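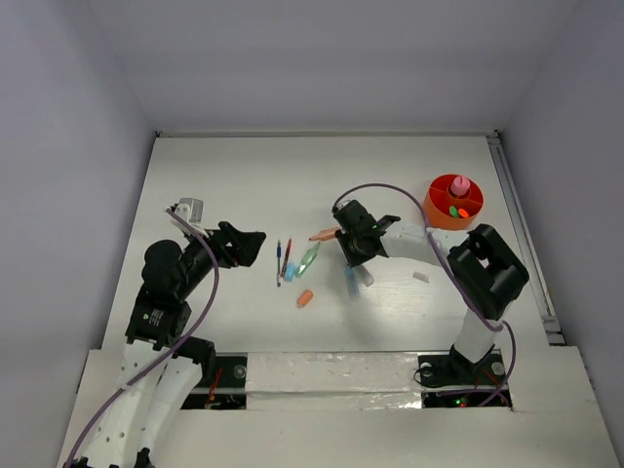
Tamero widens kerbside collection of mixed household goods

The household goods collection run by Tamero in the Mussa district will be extended to the whole of Skovia from February. The service takes reusable items that are too few or too light to justify a bulky waste booking. Until now it has covered the streets north of the canal only.

Households will be issued with one lidded crate, capacity 30 litres, and a tie-on tag printed with the property reference. The crate replaces the clear sacks used in Mussa, which split when overfilled and let rain in through the neck. Sacks already delivered may be used up, but no further rolls will be supplied.

The maximum loaded weight is 15 kg. Crates above this limit will be left at the kerb with a card stating the reason. The lid must close fully. Items placed on top of the lid or beside the crate will not be taken, and crews have no authority to vary this on the doorstep.

Accepted goods are crockery, kitchen utensils, hand tools, toys, picture frames, stationery and unopened toiletries. Glassware is accepted if each piece is wrapped in paper. Clothing and shoes stay with the existing textile round. Loose batteries, aerosols, paint, medicines and knives without a sheath are excluded. Battery-powered items are accepted with the batteries taken out. 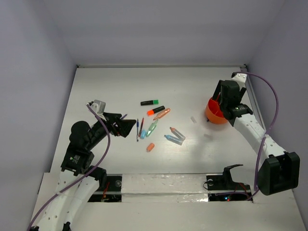 Scattered items on a white tabletop.

Collected goods go to the transfer shed at Pratia, where they are graded as reusable, repairable or scrap. Reusable goods are boxed by type and offered to charity shops in the district. Repairable goods are held for up to 18 days. Anything not claimed by a repair workshop in that period is broken down for metal and plastic. Residual material joins the general waste stream.

Kibet Kariuki, operations manager at Tamero, said the change of container had been the main technical question. "The sack was cheap and it folded flat, but we were losing too much crockery between the kerb and the shed," he said. "With a rigid crate the load is carried level and the tag stays where the crew can read it. The vehicles have been fitted with racking that takes 50 crates a side."

Crates will be emptied on the same day as paper and card, every second week. They should be at the kerb by 7 am with the tag facing the road. The crew will transfer the contents to a numbered tray on the vehicle and return the crate to the boundary of the property. Flats with a shared bin store will have a lockable cabinet in place of individual crates, and the managing agent will hold the key.

There will be no Sunday working, and rounds that fall on a public holiday will run one day late. Missed collections should be reported by noon on the following working day. A damaged crate will be exchanged once free of charge, provided the broken one is handed back.

The bulky waste service is not affected. Furniture, mattresses and large appliances must still be booked in advance at the current rate.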